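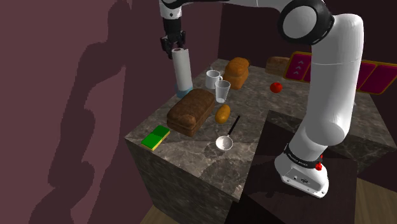
디지털 살림, 따라잡기는 글렀고 따라가는 척하는 요령

작년 12월에 공유기 비밀번호를 바꿨다가 집 안 물건의 절반과 연락이 끊겼습니다. 조명은 켜진 채로 버티고, 체중계는 입을 다물고, 로봇청소기는 소파 밑에서 같은 말만 반복하더군요. 그때부터 조금씩 적어 둔 메모를 정리했습니다. 새 기술에 밝은 분이라면 읽을 것이 없고, 밥솥이 업데이트를 요구하는 바람에 저녁이 늦어진 적이 있는 분이라면 조금은 건질 것이 있습니다.

1. 공유기는 보이는 데 두세요

신발장 안, TV 뒤, 어항 옆. 우리는 공유기를 무슨 집안의 수치처럼 숨깁니다. 금속 문짝 뒤에 가둬 놓고 안방에서 영상이 끊긴다고 통신사에 전화하는 것은 냄비 뚜껑을 덮어 놓고 국이 안 보인다고 하는 것과 비슷합니다. 집 가운데쯤, 바닥에서 좀 떨어진 선반이 좋습니다. 전자레인지 옆은 피하세요. 만두 데울 때마다 화상회의에서 쫓겨납니다.

2. 손님용 와이파이를 따로 만드세요

관리 화면에 들어가면 대개 '게스트 네트워크'라는 메뉴가 있습니다. 손님은 물론이고 스마트 플러그나 전구 같은 것도 여기에 몰아넣으세요. 이름은 알아보기 쉽게 짓습니다. 저희 집은 본 네트워크가 Breston, 손님용이 Cudby입니다. 뜻은 없습니다. 전에 쓰던 이름이 아래층과 한 글자 차이라 몇 달 동안 서로의 프린터에 인쇄를 했거든요. 아래층은 악보를 많이 뽑는 집이었습니다.

3. 비밀번호는 종이에 적어도 됩니다

모니터에 붙이는 것만 아니면요. 암호 관리 앱을 쓰는 게 제일 편하지만, 그 앱의 마스터 비밀번호 하나는 종이에 적어 서류 봉투에 넣어 두세요. 저는 가전제품 설명서 묶음 사이에 끼워 두었습니다. 우리 집에서 그 묶음을 펼쳐 본 사람은 아직 없습니다.

공유기 관리자 비밀번호도 같이 적으세요. 와이파이 비밀번호와는 다른 것입니다. 이 둘을 같은 것으로 알고 산 세월이 저는 7년입니다.

4. 충전선에 이름표를 다세요

서랍을 열어 보면 선이 한 뭉치 있고, 그중 쓰는 것은 늘 맨 밑에 깔려 있습니다. 빵 봉지를 묶는 납작한 플라스틱 클립에 유성펜으로 '면도기', '카메라', '모름'이라고 써서 끼우면 됩니다. '모름'은 한 해를 넘기면 전자제품 수거함으로 보냅니다. 보내고 나면 다음 날 필요해지는데, 이건 막을 방법을 찾지 못했습니다.

5. 사진 정리는 한 달 치씩만

제 휴대폰에 사진이 2,255장 있었습니다. 그중 645장은 주차한 자리의 기둥 번호였고요. 하루에 다 치우겠다고 덤비면 옛날 사진 보다가 자정이 됩니다. 검색창에 '스크린샷'을 넣어 그것부터 지우고, 나머지는 한 달 치씩 끊어서 하세요. 백업은 클라우드에 한 벌, 외장 디스크에 한 벌. 외장 디스크는 컴퓨터에 늘 꽂아 두지 말고 빼서 보관합니다.

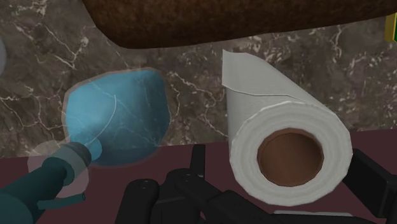

6. 업데이트는 자기 전에

'나중에 알림'을 누르는 것도 습관이 됩니다. 보안 업데이트는 미루지 않는 편이 좋으니 밤에 충전기를 꽂으면서 누르고 주무세요. 단, 다음 날 아침에 기차표나 탑승권을 휴대폰으로 보여 줘야 한다면 그날은 건너뜁니다. 메뉴가 통째로 이사 간 화면을 개찰구 앞에서 처음 만나는 일은 권하지 않습니다.

7. 앱은 지우기 전에 구독부터 끊기

앱을 지워도 결제는 계속 나갑니다. 저는 Stascombe라는 명상 앱을 지우고도 한참을 더 냈습니다. 마음의 평화를 위해 금액은 합산하지 않았습니다. 휴대폰 설정의 계정 메뉴에서 '구독' 항목을 열고, 기억나지 않는 이름이 있으면 해지하세요. 무료 체험을 시작할 때는 그 자리에서 종료 이틀 전 날짜로 알람을 걸어 둡니다.

8. 음성 스피커 이름 부르기

TV에서 비슷한 단어가 나올 때마다 대답하는 스피커가 있습니다. 호출어를 바꿀 수 있는 제품이면 바꾸고, 안 되면 TV에서 멀리 놓으세요. 음성 구매 기능은 처음 켠 날 바로 끄는 것이 좋습니다. 물건을 사겠다는 말은 생각보다 가볍게 입에서 나옵니다. 마이크 끄는 버튼이 어디 있는지도 식구들이 다 알아야 합니다.

9. 부모님 휴대폰을 봐 드릴 때

글자 크기를 키우고, 첫 화면에는 쓰시는 것만 남깁니다. 원격으로 전화기 너머 설명할 일이 생기니 아이콘 위치를 바꿨다면 화면을 찍어 두세요. '톱니바퀴 모양'이라고 하면 대개 통하고, '점 세 개'라고 하면 거기서 통화가 길어집니다. 제 최고 기록은 거의 76분이고, 용건은 벨 소리였습니다.

모르는 번호로 온 링크는 누르지 말고 먼저 전화하시라고 부탁드리세요. 그 전화는 꼭 받으셔야 합니다.

10. 버리기 전에 초기화

중고로 팔든 수거함에 넣든, 계정 로그아웃을 먼저 하고 공장 초기화를 합니다. 순서가 바뀌면 산 사람이 잠금 화면에서 막혀 연락해 옵니다. 유심과 메모리 카드도 빼세요. 프린터와 공유기에도 설정이 남아 있으니 마찬가지입니다. 공유기는 대개 뒷면 작은 구멍을 클립으로 길게 누르면 됩니다. 누르는 시간은 제품마다 달라서 설명서를 봐야 하는데, 설명서는 3번의 그 묶음에 있습니다.

2019년 3월 2일에 고침. 체중계는 아직 연결되지 않았습니다.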